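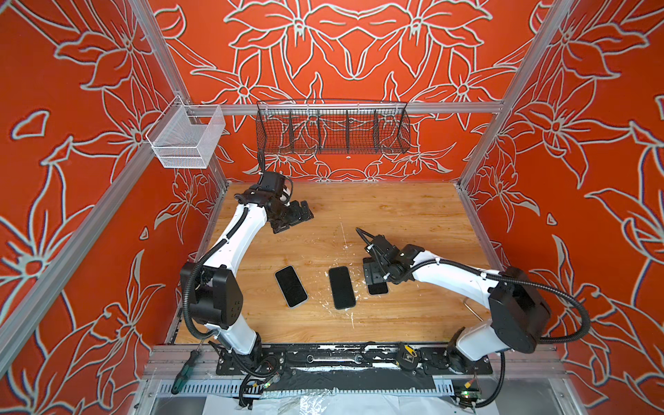
Bench notes, August 11, 2021

Baskets. Both are up now. The long black wire one hangs from the rear rail, and its thin partitions give five compartments. The smaller white one is on the left post. I leave them empty until we agree what goes where. My proposal is phones only in the black basket, one in each compartment, and cables in the white one. Last time we mixed everything and I lost half a morning to untangle it.

Phones. Three black ones are on the table today. They are very similar when the screens are dark, and face down I can not tell them apart at all. In July I wrote numbers on paper tape, but the tape leaves glue on the back and the glue collects dust. I asked Juvden for small printed labels and they offered a roll of 405 pieces. It is far too much for us, but the next smaller size costs almost the same. I will share the roll with Hestadside if they want it.

Until the labels come: please do not change the order of the phones between one sorting and the next without writing it here.

Metal bracket. The small one with the shape of a handle lies at the right edge of the table. I would like to try it as a stop, so a phone can rest against it when we put it down. Not fixed yet. I have two screws of the correct length and I need four, so this must wait for the order from Gamage (order number 876).

Table top. The wood has white scuffs and marks like paint, mostly in the lower middle. I don't know which of them are old. I want to try a damp cloth first, then a little soap. No solvent please, I am not sure what finish is on the wood. If the marks stay, they stay, but dark phones on a clean surface are easier to find by eye.

Panels. The orange-red ones with the lilies are from Simuvstead. I was against the pattern when we chose it and now I like it - it is cheerful to come in to. One practical point: the black basket is easy to see in front of it, but the pattern shows through the mesh and this confuses me a little when I look for the partitions. Maybe a strip of plain card behind the basket would help. To try tomorrow.

Still open: labels, screws, card for the basket, soap.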